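Can I put paper bags in the food waste bin, or only in paper recycling?

Posted by Carolina Gouveia in Home and Household, Sirnville
May 25, 2024

Hello to everybody. I moved to Sirnville in the beginning of the month and I try to understand the rules for the rubbish. In my old town we had one bin for everything, so please be patient with me.
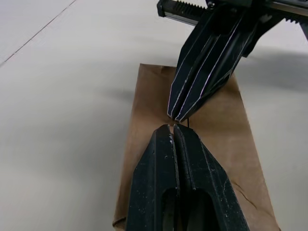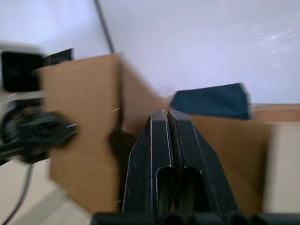
My problem is with the paper bags which I collect from the bakery and from the greengrocer. In one month I have a full drawer of them, and I do not like to throw away something that is still good. The brown kraft bag, like the one lying flat on the white table in the first picture, is the kind I have the most. My neighbour downstairs told me that I can use such a bag to line the small kitchen caddy, and then put the whole thing into the food waste bin. But the leaflet that came with my bin says only "approved liners", and it does not explain what is approved. I have read it three times. There is also a drawing of a bag on the leaflet, but it is so small that I cannot say if it is paper or plastic.

I have also some bags with a transparent window, from bread, and some which are greasy from pastries. Are these for the paper recycling or for the general waste? And if I put a wet tea bag inside a paper bag on Monday, will it survive until the collection day? I do not want to find a hole in it on the stairs, I live on the third floor and there is no lift.

Thank you in advance for any help.

Joaquim Mota

Yes you can. I do it for years. Fold the top and throw it in.

Clementina Correia

Dear Carolina, welcome to Sirnville. I will try to answer all of your points, but please check also with the office which made your leaflet, as the rules can be different from one street to the next. My sister lives on the other side of the river and she has another bin and another collector.

First, the liner. I asked the same thing by telephone last year, and the lady said that plain paper is accepted in the food waste in my area, provided there is no plastic layer inside. She told me to test it by tearing. If the bag tears clean like normal paper, it is plain. If you see a thin film that stretches at the torn place, it goes in the general waste. I find this test quite good, although with very thin film you must look near a window.

Second, the bags with a transparent window. I cut the window out with scissors. The paper part goes to the paper recycling and the window goes to the general waste. It takes a moment, and I do several together while the kettle is boiling.

Third, the greasy ones. Grease is bad for paper recycling. For me the greasy pastry bag is the best caddy liner, as it would be refused in the other bin anyway. If there are only a few crumbs, shake them out and recycle it as paper.

About the holes. One layer of paper does not survive wet tea bags for a week, I am sorry to say. What I do is the following. I put a folded sheet of newspaper on the bottom of the caddy, then the bag, and I roll the top edge outwards over the rim so that it stays open. Tea bags and coffee I leave in the sink strainer for one night before they go in. In the warm months I empty the caddy every second day. When I carry it down, I carry the whole caddy and tip it over the bin. I never lift the bag by its top.

You can buy also the compostable liners. In the Prultik shop they have a roll of 50, and they are stronger than paper, but some of them smell strange when they are new.

Carolina Gouveia

Thank you very much Clementina, this is exactly what I needed. I made the tearing test with four bags now and one had the film! It was the bread one. I would never notice. Joaquim, thank you also.

Guoqing Duan

One small thing to add to the answer of Clementina. Take off the sticker with the price, if your greengrocer uses them. The stickers are often plastic and they stay in the compost. I have an allotment, and every spring I pick them out of the soil with my fingers.

And if you have more bags than you need, the greengrocer on Patrício takes back the clean ones. You must only flatten them and bring them before noon, when the older man is there.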